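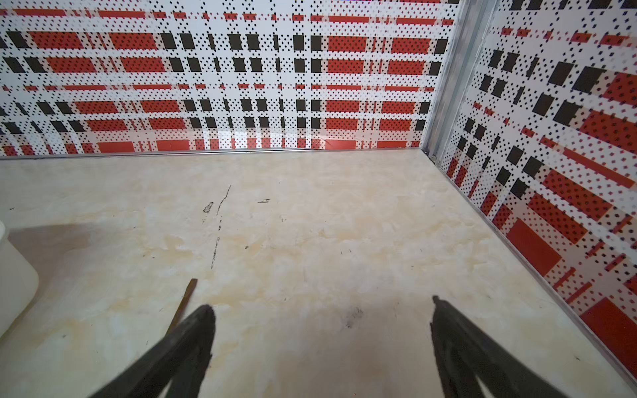 A Hiltetti publicou no domingo, 21 de janeiro de 2018, os primeiros resultados da comparação entre duas garras de dois dedos, a Brotik e a Waweru, montadas no mesmo braço. Os ensaios decorrem numa célula pequena, com paredes de padrão xadrez vermelho, preto e branco e piso claro de aspecto marmoreado, onde se veem marcas escuras no piso. A câmera fica no punho e mostra os dois dedos pretos durante toda a aproximação.

Cada garra fez 114 tentativas com o mesmo controlador. A Brotik concluiu 93; a Waweru ficou 22 abaixo disso. A diferença apareceu sobretudo nas peças finas e deitadas – nas maiores, as duas andaram próximas.

"A câmera no punho perde a borda do objeto quando os dedos fecham, e isso pesou nas duas", disse Esther Biwott, responsável pelos ensaios. Segundo ela, a altura da câmera será revista antes da próxima série.

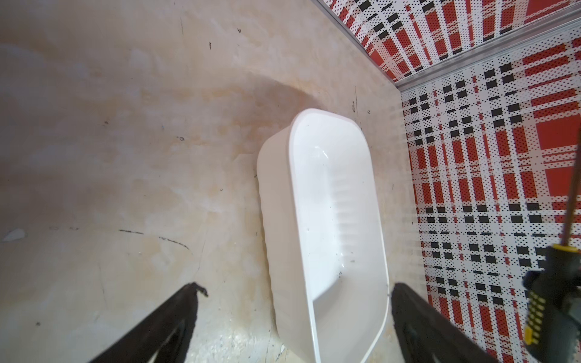 **Categoria: Automação | Garras e câmeras**

A etapa seguinte usa recipientes rasos, como a bandeja branca de cantos arredondados, e prevê até 2,000 ciclos por garra. A Vendside, que encomendou a comparação em novembro, recebe o relatório completo no fim dos ensaios. O braço e o controlador continuam os mesmos.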